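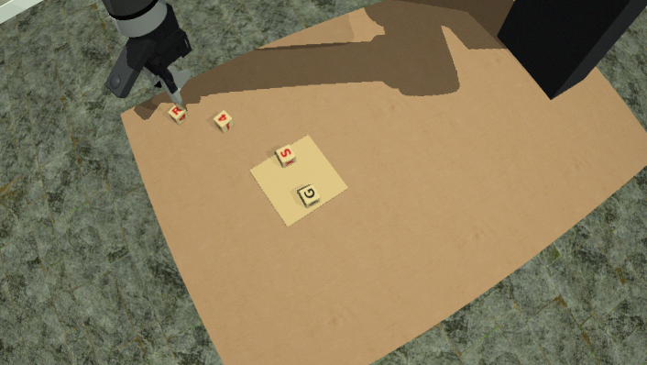 Simulated tabletop task with lettered and numbered cubes.

Call for Participants: Remote Robot Operators

Konska invites adults to take part in the Randwood study, which collects demonstrations for a learning system. Participants will steer a simulated robot arm from a web browser and move small cubes on and off a mat following written instructions. Each participant completes 248 short trials in September. No prior experience is required. Training is provided and sessions are paid.

Apply by August 20, 2026, through the Konska website, quoting reference 1402.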